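February 4, 2020

Bruslow cell, flattening controller

Picking up from the December notes. The branch with the two-arm stretch primitive is merged and running on the cell machine. The old single-arm drag is still there behind a flag, and I'd like to leave it in until the regression set passes with the new one as default.

Main job today was the handoff between the grasp planner and the stretch controller. Up to now the planner gave both grasp points at once and the two arms went for them together. It made for a fast cycle, but if one grasp missed, the other arm was already committed and the stretch started against nothing. The controller then saw no tension, kept opening the distance, and ran out to the joint limit guard. The logs have plenty of these, all with the same shape: distance ramp goes up, tension estimate sits at the noise floor, guard trips.

Changed it to sequential. First arm closes, grasp check runs, then the second arm gets its target from a fresh segmentation of the cloth. The refresh matters more than I expected. When the first gripper closes it drags the fabric a little, and the second grasp point from the old mask ends up off the edge or on a fold. With the new mask the point lands on cloth far more often. Cost is one extra perception pass per cycle. I can live with that for now, and if we need the time back we can crop the image to the far half of the garment before running the network.

Grasp check is gripper width plus motor current, same thresholds for both arms. Thin fabric is the weak spot. A single layer of the thin test cloth reads close to an empty close, and I had to lower the width threshold to 2 mm to stop it from reporting misses on good grasps. Anyone changing finger pads will have to redo that number. It lives in the Stunine config now and is no longer hard coded in the node.

Ran 28 trials after lunch, mixed garments out of the basket. Six failed:

- wrong edge chosen, mask merged the garment with the basket contents
- wrong edge chosen, same cause
- second grasp took two layers where one was wanted
- second grasp took two layers
- planner timeout, both arms asking for the same region of the workspace
- tension estimate drifted and the controller stopped early

Notes on these.

Mask merging. The segmentation treats any cloth touching the left wall as part of the target if the target is also near it. Tried a static exclusion region around the basket. It works for the basket but does nothing for cloth lying on the table beside it. A better approach is to seed the mask from the grasp point of the first arm and grow outward, so that anything not connected to the held piece drops out. Started on this, not finished. Colors help when garments differ, but I don't want the method to depend on it, as the Dreston set is nearly all gray.

Two layers. No fix yet. The fold detector from Vídalín gives a per-pixel score for layer edges and I could rank candidates with it. At present the ranking is only distance from the first grasp plus a penalty for reach. Sleeves are the worst case, since the farthest point is very often a sleeve end or a folded corner.

Planner timeout. The collision margin between the two forearms was still set for the old mounts. Lowered it after checking the link models against the cell, and replayed the failed request offline. It solved on the first try.

Tension drift. Bias is taken once at startup. Should be taken before every stretch, with both arms holding still and before the second gripper closes. Easy change, added it to the list.
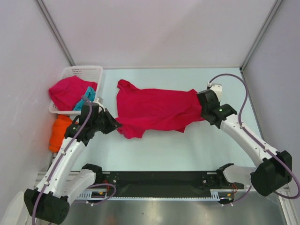 The stretch itself behaves well with the new gains. I dropped the integral term and kept a velocity limit on the distance ramp, and the overshoot on heavier cotton is gone from the plots. The stop condition is tension above threshold for 10 consecutive control ticks. With fewer ticks it stops on the spike when a wrinkle pulls out. Remaining slack in the lower part of the garment is outside what this primitive can handle, because it only pulls along one line. The lowering motion should deal with some of it and I'd leave the stretch alone for that reason.

Logging: each attempt now writes both masks, both grasp candidates with scores, gripper widths at close, and the tension trace. The replay tool reads the new format. Old logs need the converter script in tools, and it fills the missing second mask with a copy of the first, so don't use converted logs to judge the refresh step.

Next:

- bias reset before each stretch
- finish seeded mask, rerun the two merge failures offline before touching the cell
- fold score in the candidate ranking, behind a flag
- time the second perception pass with the crop
- regression set with the new primitive as default, then remove the drag

Cell config is committed with the lower collision margin. If you pull, restart the planner node as well, it only reads the margin on launch.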